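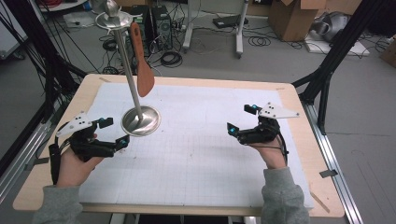

A Day at the Tretard Film Fair

The Tretard fair is a small one, held each July in an old bus depot behind the train station. I went for the crime program, which had five features this year and a talk on low-budget shooting.

Doors opened at 9 a.m. and the line was short. A day pass cost 20 dollars and covered everything except the late screening. The main hall has 655 seats, most of them folding chairs, and the second room has 128. Bring a cushion if you plan to stay past lunch.

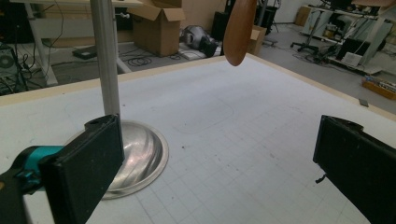 2 min read

The first film I saw was Gremby, a drama about a locksmith who starts opening doors for a loan shark to pay off his brother's debts. The first hour is slow. Ro-un Ma is good in the lead and carries the scenes where very little is said. The ending came too fast for me, and the man beside me thought so too.

After lunch Ye-seo Chae, who directed it, spoke in the second room. She shot most of the film at night in her home town and cut one whole subplot about a court case. She took questions for half an hour. The sound in that room was poor and I missed some of the answers.

Istico, a distributor, had a stall near the exit with posters and used discs. I bought a copy of Ji, an older heist film I had been looking for, and caught the 8:55 bus home.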